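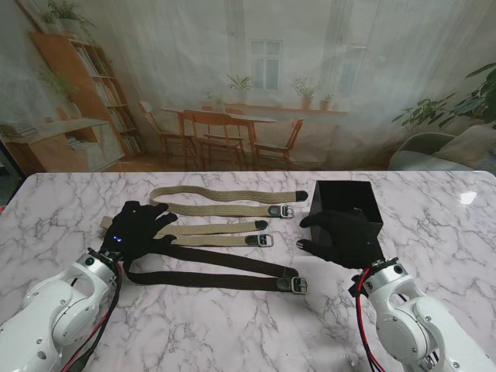 Tuladeck Accessories Room
Checked by Imogen Farrow, stockroom safety lead
February 2022

Belt sorting and boxing: bench checklist with comments

I have kept the tick list the same as in June so the two can be laid side by side, and I've let myself go on a bit in the comments, as usual. Please do read them, even the dull ones!

1. Bench top clean and free of grit: OK
The white marbled top shows every crumb, bless it, and I'm rather fond of it for that reason. Wipe it down before the canvas belts come out. Khaki picks up marks terribly easily and we had a whole bundle from the Jinditz order back with grey smudges on the webbing.

2. Belts folded in half, ends side by side: OK
Folded like this, with the leather tip and the buckle at the same end, you can look over both in one go, and the belt sits nicely in the box afterwards. Please don't roll them. I know rolling looks smart on a shelf, but it leaves a curl in the canvas that takes days to drop out.

3. Buckles checked for burrs and sharp edges: OK, with a comment
Run a gloved thumb round the metal, then along the prong. I went through 28 belts from shelf 310 and found one rough prong, now in the returns tray with a tag on it. Anything that snags the glove goes the same way, however small it seems.

4. Leather tips and keepers secure: OK
A gentle tug is plenty. The Skyrme belts are a bit stiff when new and the keeper can feel loose when it's only dry, so try it twice before you reject it.

5. No straps hanging over the bench edge: needs attention
My old grumble, I'm afraid. A buckle swinging at knee height is a nasty thing to walk into (I still have the bruise), and one good catch on a pocket brings the lot down. Lay them well in from the front, please.

6. Boxes sound, open side up: OK
The black open-topped boxes are thin in the wall, so lift from underneath and keep each one to 10 belts. Two of the Zallow ones had split corners and have gone out for recycling.

7. Walkway behind the bench clear: OK
Much better than June, and thank you to whoever moved the flat cartons.

8. Inspection log filled in: part done
Sheet 587 has no initials in the last column. Could the early shift put that right, and I'll come back for it with item 5 before the next delivery is booked in.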